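Granby Tips Page
Home Records Cleaning Shelving Sleeves Shellac Ask Noreen
Posted 30 August 2024 by Noreen Dunne

Looking after old records at home. Quick notes, second go at these, the June page got in a muddle and I've pulled it down.

Mostly 78s and LPs, dance band and swing, a bit of trad. Same rules for your pop stuff.

Before you start
Wash hands. Dry them properly. Hold by the edge and the label, never the grooves. Big clean towel, folded double, under everything. Kettle off, cat out, window shut if it's blowing.

Sort first, clean second. I did 345 discs in one winter and the first lot got done twice as I'd mixed the clean ones back in with the dirty. Two piles, opposite ends of the table. Label them. Bit of card will do.

Dusting
Soft brush, go round with the grooves. Never across. Light hand. Don't blow on it, you'll spit.
Carbon fibre brush is best for LPs. For 78s a soft paintbrush, new, kept for that job and nothing else. Write RECORDS on the handle or somebody will gloss a skirting board with it.

Wipe the table between batches. Grit gets on the towel, then on the disc, then you hear it for ever. 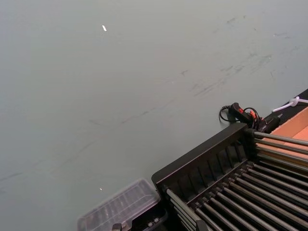
Tabletop with a few scuffs.

Washing LPs
Distilled water, not tap. Tap leaves scale. One drop of plain washing up liquid to 200 ml, no more, no hand cream sort of liquid. Microfibre cloth, damp, round and round with the groove. Rinse with a second cloth and clean distilled. Then a dry one. Three cloths, three colours, saves thinking.

Keep the label dry. An old jam pot lid pressed over the middle works if you've a steady hand. Or buy the proper clamp.

Stand up to dry. Not on a radiator. Not in the sun. Leave it longer than you think, a damp disc in a paper sleeve is how you get mould.

Washing 78s
NO ALCOHOL. Read that again. Shellac dissolves in it, and most of the shop bought record cleaners have some in. Check the bottle. My uncle did a whole Noonan Dance Orchestra set with surgical spirit in one evening and they came up lovely and black on the cloth, which was the music coming off.

Distilled water, tiny drop of washing up liquid, quick in and quick out. Don't soak. If there's a crack, dry brush only, water gets in and swells it.
Some 78s are laminated or card underneath. Brown showing at the edge = dont wet it at all.

Sleeves
Chuck the old paper inners if they're brown and crumbly, unless printed. Printed ones go in a separate envelope with the sleeve number on it. Poly lined inners for LPs. Acid free card for 78s. I paid 990 for a box of sleeves once, in pence that is, nine pounds ninety, and thought it steep. Wish I'd bought two.

Sticky price labels on covers: hairdryer on low, lift a corner, slow. Stop if the colour lifts. A bit left behind is better then a hole.

Musty covers. Air them open, indoors, a few days. A tub of bicarb in the same cupboard. Don't sprinkle it on anything.

Storing
Upright. Always. Leaning makes them warp, stacking flat cracks the bottom ones. Dividers every foot or so of shelf. Snug but you can get a finger in.
78s are heavy, heavier than anyone expects. Shelf brackets into studs or don't bother. Bottom shelf for the albums.
Not the loft. Not the garage. Not next to the boiler.

Wire baskets and racks will do while you're sorting, not for keeping. The rods mark the covers in the end. If you must, line the bottom with card first.
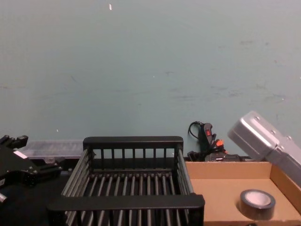
Black wire basket, empty.

Writing it all down
Cheap notebook. Artist, label, number, where it lives, condition. Put the side A title even if you think you'll remember. I put the session players on a seperate page at the back, pencil, as the sleeve notes disagree with each other.
Number your shelves before you number the records. I started with 8 shelves, numbered left to right, and still use it.

Crackle that won't shift
Clean the stylus before you blame the disc. Dry brush, back to front. Then try the record again. Still there, it's wear, live with it.
Different needle for 78s, the LP one is too fine and rattles about in the groove.

Next up: gramophone lids and what to put on the hinges.

More tips
Getting candle wax off a sleeve
Mending a split spine
Piano keys, yellowed
Back to top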